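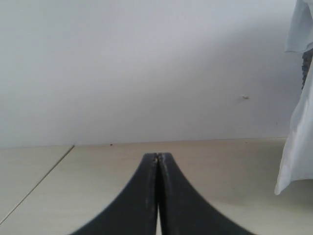

Gripper comparison, working group meeting
Minutes, September

Present: Ingegerd Holmgren (chair), Sixten Solberg, Ronja Fjeld, Tuva Lie (minutes)
Apologies: Solveig Blomqvist

Meeting opened at 9:10 a.m.

1. Previous minutes
Approved with one correction. Under item 3, the Vovard gripper was listed as having the longer cable. It was the Ziltis.

2. Status of the grasp trials
Sixten reported that both grippers have now been through the first round, 200 grasps per object type. The logs hold 1054 usable grasps in total. Runs where the wrist camera dropped out have been removed and will be repeated only for the cloth items, where the numbers are thin.

The Ziltis did better on boxes and bottles. The Vovard did better on cloth and on anything flat. Ronja asked if the difference on cloth came from the fingers or from the closing speed, which was not the same for the two. Sixten said the speed was left at each maker's default. Agreed that the cloth trials will be run again with matched closing speed before any figures go in the report.

3. Finger wear
Ronja has been checking the fingertips at the end of each session. She wants a fixed check with the fingers fully closed, viewed through the wrist camera against a plain background, so that the tips and the center seam can be compared from one session to the next. Ingegerd asked how much time this adds. Ronja said under two minutes. Agreed.

Spare pads for the Vovard have been ordered through Strömberg. No delivery date yet. Tuva to chase.

4. Wrist camera
The closed fingers take up a good part of the lower view with the current mount. Sixten would like to tilt the camera up by 4 degrees. Ronja was against changing it halfway through the comparison, as the earlier recordings would no longer match. After some discussion it was decided to leave the mount alone until the cloth trials are done and then test the tilt separately.

Exposure is to be locked at the start of every session. This was missed twice.

5. Controller
The Brekgate controller stopped responding once during a long run and had to be restarted. The log ends at entry 1932 with no error code. Solveig had sent a note before the meeting saying she suspects the network switch. She will swap it and run the same sequence overnight. If it stops again, we go back to the older controller for the rest of the trials.

6. Any other business
Tuva asked that object names in the log follow the shared list. "Small box" and "box small" are still being entered as two different things.

Actions
Sixten: match closing speeds, rerun cloth trials
Ronja: write up the closed-finger check, one page
Solveig: replace switch, overnight controller run
Tuva: pad delivery, clean up object names in the log

Next meeting when the cloth trials are finished. Ingegerd will send the time.

Meeting closed at 10:05 a.m.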